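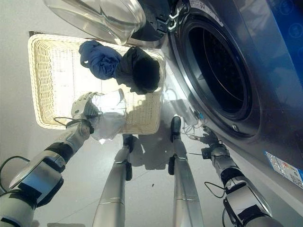 How does a candidate with little money and no party backing win a council runoff? She knocks on the same doors twice and keeps a careful list of who answered.

Antigoni Michailidis started her list in March, on the back pages of a school planner. By the first round of voting it had 1,774 names on it. Most of them belonged to people in the east half of Olen who had skipped the last two city elections, and whom the other campaigns had written off as a waste of shoe leather.

The seat opened up when the incumbent moved out of the district after three terms. Four people filed to replace him. Michailidis, a former bus dispatcher, raised the least money of the four and spent nearly all of it on printing. She finished second in the first round, 88 votes ahead of the third-place candidate, and that put her in a runoff against Evangelia Vrettos, a real estate attorney who had the mayor's endorsement and most of the yard signs.

Vrettos ran on the Bralent site, the old cannery property that the city has been trying to sell for years. She wanted it rezoned for apartments with shops at street level. Michailidis didn't oppose the plan, though her opponents said she did. She wanted the bus line extended to the site before the first building permit was issued, and she said so in the same words at every stop.

"People told me it was a boring thing to run on," she said. "I drove the 7 bus before I was a dispatcher. The people on it didn't think it was boring." 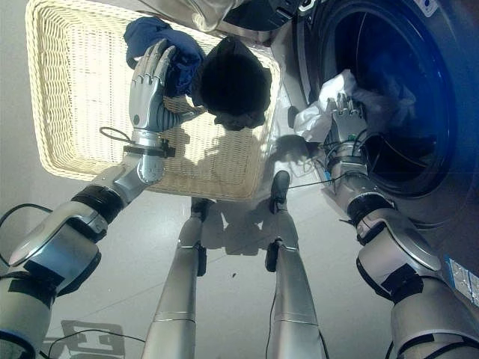 The two women debated once, in the union hall on Trekport Avenue. The hall holds 600 and was a little over half full. Vrettos was the better speaker. She had figures for tax revenue and a drawing of the new street front, and she answered a hostile question about parking with patience. Michailidis read her opening statement from a card and lost her place in it. The local paper gave the night to Vrettos, and so did several people on the Michailidis campaign.

What came next got less coverage. The Michailidis team went back to the list and sorted it by street. Anyone who had promised to vote in the first round and hadn't got a visit, then a phone call, then a ride if they asked for one. The campaign had no polling. It had a borrowed van and the Mitsotakis-Vlachou bakery, which let the canvassers use its back room after closing.

Turnout in a runoff usually drops. In the west half of the district it did, and sharply. In the east half it went up in every precinct but one.

Vrettos conceded by phone before midnight. She says now that her campaign treated the first round as a preview of the second. "We thought our people would come back," she said. "A lot of them thought I'd already won."

Michailidis takes her seat next month. The rezoning vote is the first large item on the calendar, and she will need four other members to attach the bus condition to it. She has two. She has asked to meet with the rest one at a time, and Vrettos – who still supports the project and still has the mayor's ear – has agreed to sit in on one of those meetings.

The planner is full. She has bought another one, the same brand, and moved the names over by hand.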